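Can a robot tidy up for you yet?

Some robots can do a few chores. Most of them are still slow, and they need a lot of help.

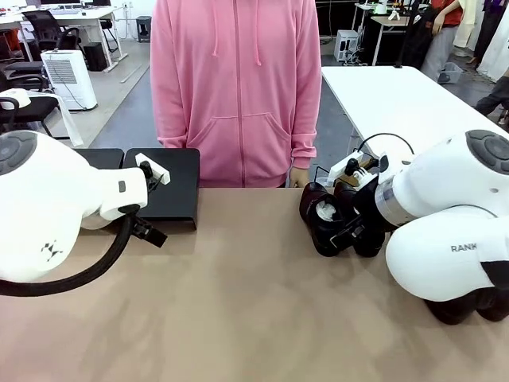
Think about clearing the table after tea. You pick up a cup without looking hard at it. A robot has to work out where the cup is, how to hold it and how tightly to squeeze. Then it has to do the same for the spoon - and a spoon is a very different shape.

Gráinne Carroll teaches robots at a workshop called Astadach. Her team showed one robot how to put a cup on a tray 142 times. After that it could do the job with that cup. When they swapped it for a taller one, it got stuck.

Robots in factories seem much better, but they often do the same job with the same part 1000 times over. Your bedroom floor is different every day.

So for now, you will have to pick up your own socks.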